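I moved into my apartment in Vorkholm with a mattress, a rice cooker and a firm belief that I'd have it painted by the end of the weekend. It was October. I'm writing this in a room that is, three years on, still only painted on the sides you can see from the door.

So this is a piece about color, I guess, and about how long it takes to live with one. I grew up in rental white. Every place my parents had was the same flat white, touched up between tenants with whatever was in the basement, and I honestly thought walls came that way. Then I stayed a week at a guesthouse in Birnine where the dining room was a dusty, chalky pink, sort of like the inside of a seashell, and I couldn't stop looking at it. Breakfast looked better in there. I looked better in there! I came home and started buying sample pots.

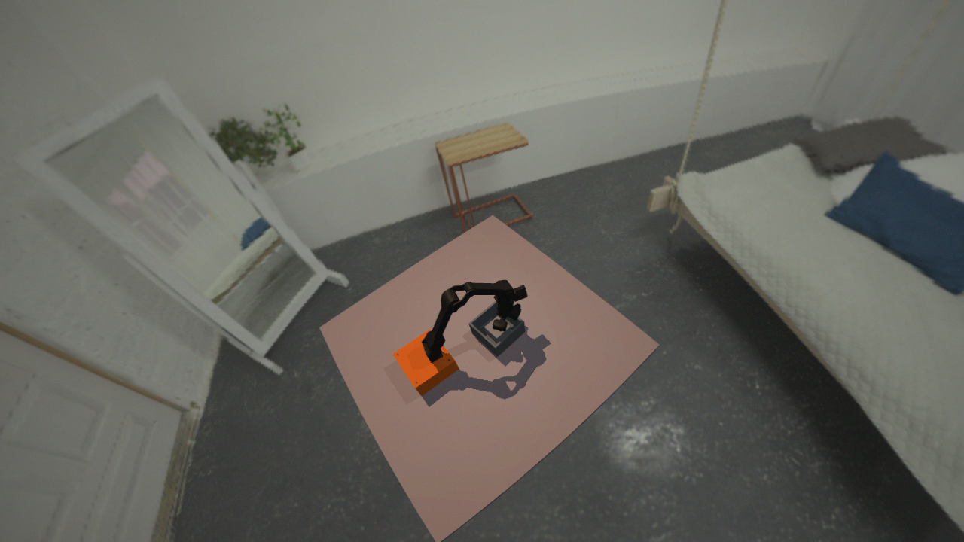
You should know that sample pots are a trap. They're cheap, so you buy one, and then you buy the one next to it on the shelf, and before long you have 20 of them under the sink and a wall that looks like it has a rash. I had names written on masking tape all over the place. The one I kept coming back to was called Mabula, a pink with a lot of brown in it, and in the can it looked like canned salmon. On the wall, at four in the afternoon, it was lovely. At nine at night under my awful ceiling bulb it went right back to salmon.

I called Vsevolod Boiko about it, who has been painting houses in Vorkholm since before I could hold a brush. He let me go on for a while about undertones and then asked which way my windows faced. North. "Well, there you go," he said. He told me to change the light bulb first and the paint second, and to stop painting little squares.

"Paint a big board," he said. "Carry it around with you. Eat dinner next to it."

I did eat dinner next to it. I leaned it by the bed, then beside the bookcase, then in the hallway where it fell on my foot. Pink in a dim corner is a completely different animal from pink by a window, and pink beside gray (my floors are gray, not my choice) gets warmer than you'd ever guess. I'd been planning to put a cream rug down to soften everything, and the board talked me out of it in one evening. The gray was doing all the work.

Then there was the orange problem. I own exactly one orange thing, a squat little stool from a store called Fluseck that closed years ago, and I love it more than some of my relatives. Everyone told me orange and pink would fight. My sister said it would look like a sherbet counter. I put the stool in front of the board and left it there for a week, mostly out of spite, and by Friday I'd stopped noticing any fight at all. They're close enough cousins that the stool just looked like the loud one in the family.

What I would not do again is buy the paint before I'd finished deciding. I spent nearly 200 dollars on two big cans in a sheen that Vsevolod called "shower curtain," and he was right. Glossy pink shows every bump in an old wall, and my walls are mostly bumps. I gave both cans to a neighbor for her shed and went back for the flat stuff, which scuffs if you so much as walk past it with a laundry basket, but soaks up light in that powdery way I'd fallen for in Birnine.

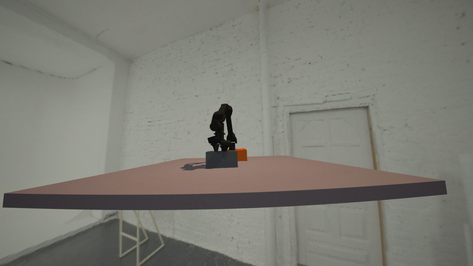 ## If you want to try it yourself

Get the biggest piece of board you can carry up your own stairs, and give it two coats. One coat lies to you. Move it every day or so, and look at it when you're tired, and when it's raining, and first thing in the morning before you've got your glasses on.

Swap your bulbs before you judge anything. I went to a warmer one in the ceiling and added a lamp in the corner, and I ended up going a whole shade darker than I'd planned.

Drag your favorite thing over to it, even if it's the wrong color. Especially then, I'd say. You're not getting rid of the stool.

And leave yourself somewhere to stop. I did 3 walls and quit, and the fourth is still rental white behind the wardrobe, with 5 little sample squares on it that I never covered up. Vsevolod came by for coffee last month and moved the wardrobe to look. He wants me to finish it. I've got half a can left, so I might, once it's warm enough to have the windows open.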